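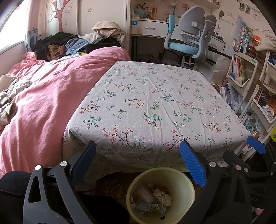 My daughter informed me on Monday that her room was "mostly done." I have learned to treat "mostly" as a unit of measurement, like a furlong, that was once in wide use and now means nothing to anybody. So I went up after lunch with a roll of bags and two hours to spare, which she regarded as an act of war.

For readers who joined after the move: we have the narrow house in Flatville with the one decent-sized bedroom, and she got it, because she was the one who needed a desk. In return she was going to keep it tidy. I have that in writing somewhere. It may be in her room.

The trouble is the horizontal surfaces. A teenager with one bed will put clothes on it. A teenager with a second mattress in the room will put clothes on one and everything else on the other, and then sleep in whatever valley is left over. The pink duvet has not been flat since August. At the headboard end there's a pile I've come to think of as the archive: a black jacket, something in brown knit, denim from at least two eras. I asked whether it was clean or dirty and was told it was "in between." I've been doing laundry for 30 years and I was not aware of a third category, but apparently it's the biggest one.

The yellow bin, I'll say in her defense, was in use. It was in such heavy use that it had stopped accepting applications. Her position is that a bin is full when things roll off it. Mine is that it's full when you have to press. We have agreed to differ, meaning I emptied it.

My old neighbor Ingeborg Reuter raised four kids in a smaller house than this and had one rule, trash first. Don't fold anything, don't sort anything, don't pick up a book and start reading it on the floor (I'm looking at myself here). Get the garbage out and then see how much room you actually have left to argue about. I used to think this was a bit severe. I now think she should have been put in charge of something larger, possibly Drotside.
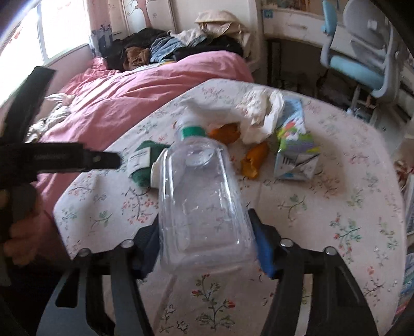 So, trash first. The flowered cloth on the table is my mother's taste, and I like it more every year, partly because a print that busy will forgive you anything. It will also hide anything. Orange peel, for instance, blends right in with little red and pink blossoms if you aren't wearing your glasses. I don't object to fruit. I was thrilled about the fruit. I would just like the peel to make the rest of the journey, given that the bin is right there and she plays basketball.

Bottles go in the recycling, squashed. Drink cartons go in the recycling too, once you've made sure they're empty, and I recommend making sure over a sink. Plastic bags are where I lose patience. Every plastic bag in that room has another plastic bag in it, or a receipt, or a single sock, and you can't throw any of them away without an investigation. I found a hair clip I'd accused the dog of eating. I have apologized to the dog.

I should mention the desk, since she'll read this. The desk was fine. The little figures on the shelf above it are arranged by some system I'm not cleared to know, and I didn't touch them. I once moved one a few inches to dust and heard about it for 14 days. 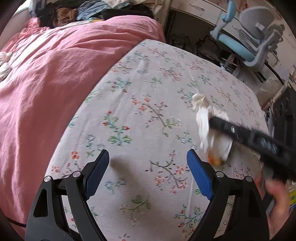
The beds came last. My method is to clear everything off the mattress, pull the sheet tight at the corners, and stand back and feel like a person who runs a hotel. It lasts until someone sits down. She pointed out that the sheet had more wrinkles after I'd fixed it than before, and she was right, and I said it was the sheet's fault. It's one of those fitted ones that fits until you look away.

She did help, by the way. She got going around three and was faster than me, and she has a better eye for what's garbage. I'm sentimental about packaging. She'll pitch a perfectly good box without even looking inside it.

We got through roughly 80 percent. The archive is still there. It has been consolidated, which is her word, and it's now taller. I'm told it will be dealt with this weekend, "mostly."

Comments

rajput_kitchen: "In between" is a real category in our house as well. It lives on a chair. We have not been able to use the chair.

Dell M.: Trash first works for garages too. I'm on year three of the first step.

Inau: Please tell your daughter I'm on her side about the figures. You never move the figures.

Contact | Copyright, all rights reserved | Back to top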